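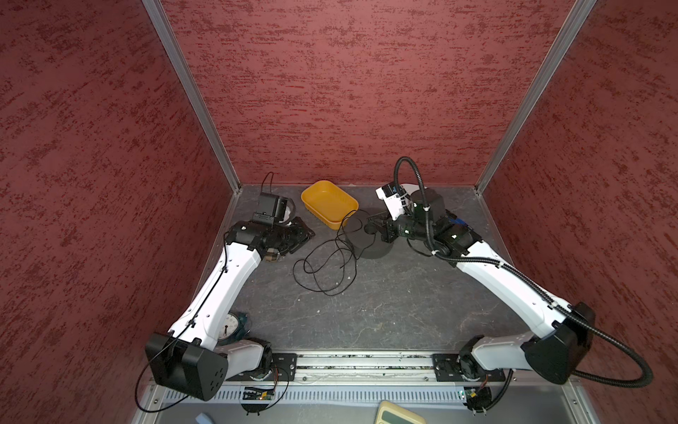
Page last changed: January, 4:12 p.m.

Water Use in Student Housing: A Study of Shared Laundry Rooms at Piseck Hall
Final report, Resource Management Project Course
Submitted by Zawadi Makori, Kimutai Ndung'u and Amnuay Ratanaporn
Project advisor: Mercy Kashindye

1. Background

Piseck Hall houses 511 students on five floors, each with its own laundry room. Water for the building is billed to the housing office as a single amount, and residents pay a flat fee that does not change with use. The housing office asked the course to find out how much of the building's water goes to laundry and whether a change in room rules would lower it. Showers and kitchens were outside the scope of the project.

2. Method

The group fitted Flovico clip-on meters to the cold supply line of each laundry room. Readings were taken by hand every evening at 9:30 and entered in a shared spreadsheet. The study ran for 12 weeks. During the first half, no changes were made. At the midpoint, a notice was posted in every room asking residents to wait for a full load and to use the short cycle for lightly soiled clothes.

A short survey was also sent to all residents. It asked how often they did laundry, at what time of day, and which cycle they normally chose. Narayanan Arumugam of the housing office reviewed the questions before they were sent.

3. Results

Before the notice, the laundry rooms together used around 3,000 gallons a week. Use fell after the notice was posted, most clearly on the second and third floors. The first floor showed almost no change. Its laundry room is next to the main entrance and is also used by residents of the neighboring Usness building - a fact the group learned only after the meters were in place.

Survey answers suggest that many residents wash small loads when they need one particular item, such as a work uniform. Several wrote that they did not know the machines had a short cycle. The dial labels are worn on the older washers, and the setting is hard to find without instructions.

4. Limits of the Study

The meter on the fourth floor stopped recording for several days and had to be replaced. Those days were left out of the totals. The second half of the study also included the exam period, when residents may do less laundry in any case. The group had no comparison building and cannot say how much of the drop was caused by the notice.

5. Recommendations

The group recommends that the housing office replace the worn dial labels and keep the notices in place through the next school year. Access to the first-floor room should be discussed with the managers of Usness before any further readings are taken there. A later project group could repeat the study in the fall - the meters have been left installed, and the spreadsheet is stored with the course files.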